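Tivel sidewalk set, README

Hello, and thank you for looking at Tivel! This is the small rendered data set that goes with the sidewalk rover Azadeh Moradi and I have been putting together in the shared workshop at Kaltstead, mostly in the evenings and mostly with cold tea beside us. The rover itself (we call it Modise) is a drive base from an old mobility scooter with a plywood deck on top, and before we let it loose on a real sidewalk we wanted it to practice on a made-up one. The town is called Tirkodano, and all the frames come out of it.

What the frames are like
Every run takes place in clear daytime weather, on a wide concrete walkway beside a road. We picked that corner of the map because the slabs have strong dark joints and stains, and those were exactly what our first obstacle finder kept mistaking for curbs.

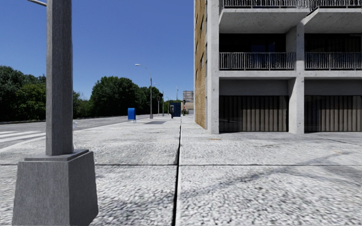

Tirkodano, walkway with lamp post close by and the blue mailbox farther up.

How it is laid out
The set has 36 runs, split into 2 folders, train and check. Please keep them apart, as they share a lot of the same street furniture and it is very easy to fool yourself (we did, all through February). Each run folder holds the frames, a plain text log of wheel speeds, and a notes file in which I have rambled a bit about whatever I was trying that night.

Known troubles
Thin things are hard. Slatted benches are the worst of the lot, with gaps in the back and striped shadows on the ground underneath, and Modise still wants to plan a path through them. Run 6 has a gap in its wheel log, so skip it if you need the timing to line up.

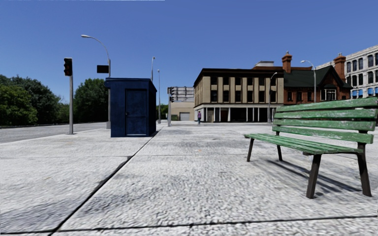
Can I use the set with a rover that isn't built like Modise?
You can, as long as you change the wheelbase and camera height in settings.txt before you replay the logs.

Questions and fixes are very welcome; leave a note in the tracker and one of us will get to it after work.

Nandi Buthelezi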